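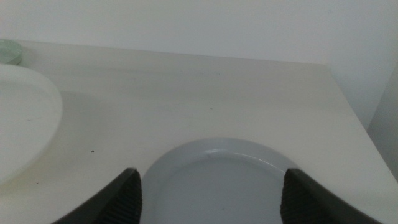

Notes for the talk on setting a table people can eat at. Start with plates, since that's the first thing anyone puts down. Say the main point early: the plate goes down before the bowl, the glass or the napkin, and everything else gets placed from it. Then the color part. On a white tabletop a bright white bowl mostly shows up by its rim and its shadow, while a light gray plate with a wide rim stands apart from the table even though it's still a pale color. People with tired eyes notice the difference at dinner. Pause for the show of hands: who has all-white dishes at home?

Next slide. The lunch room at Oltside. When I took over the kitchen there we had 1,191 pieces of tableware on the shelf list. Plates, bowls, cups, lids, all of it. We used far less than that on a normal day. Aoife Coughlan went through the list with me in January and we sorted it by what got used. Don't go into the whole list here. Give the result: one plate size for lunch, one bowl size, one small dish for sides. The rest went into storage or over to the Polton hall.

If someone asks about the hall, they took most of the cups and none of the soup plates.

Now the part on spacing. Keep this slow, people write it down.

Put the plate in front of the chair, close to the edge but not hanging over it. Bowl to the left if it's for bread or salad to share. Small dishes with lids go toward the back, against the wall if the table is pushed up to one. Leave the right side open. That's where the hand goes, and that's where the glass will end up whatever you plan. Left-handed guests will swap things over themselves — let them.

Mention that Liam Duggan disagrees with me on the bowl. He puts it straight behind the plate. It works on a deep table. On the narrow ones at Foley it means reaching over your food.

Rims. A wide rim gives you somewhere to hold the plate when you carry it, and it keeps your thumb out of the gravy. It also takes up room. A plate with a wide rim holds less than one the same size with a narrow rim, so check the middle part before you buy. Bring two plates and put the same scoop of rice on each. Pass them along the front row. Ask for them back.

Wiping down. White tables show everything: smudges, crumbs, specks of pepper. Wipe before setting, with a damp cloth and then a dry one. If you wipe after setting you end up going around each plate and leaving rings. Róisín Fahy's crew at Polton does the whole table in 2 passes, back edge first, then the front. I've copied that.

Short story about the big dinner, keep it under a minute. It was 28th December and we had two long tables and not enough matching plates. Volkan Çetinkaya suggested we put the gray ones on one table and the white ones on the other, and stop trying to alternate. It looked fine and it was much quicker to lay out. The clearing was quicker too — each table had its own stack.

Money slide. Replacing the lunch plates cost us 1,000 over the year, mostly chips on the rim. Stacking them with the bowls on top was the cause. We stack plates with plates now. Meteck sells the rack we use, but any rack with wide slots will do.

Questions. Likely ones: glass lids (yes, but keep them off the front edge), placemats (only if they lie flat), trays (ask Eoin Rafferty, he's speaking after the break and has a section on them). Handouts are by the door. Remind people to leave the sample plates on the table at the front.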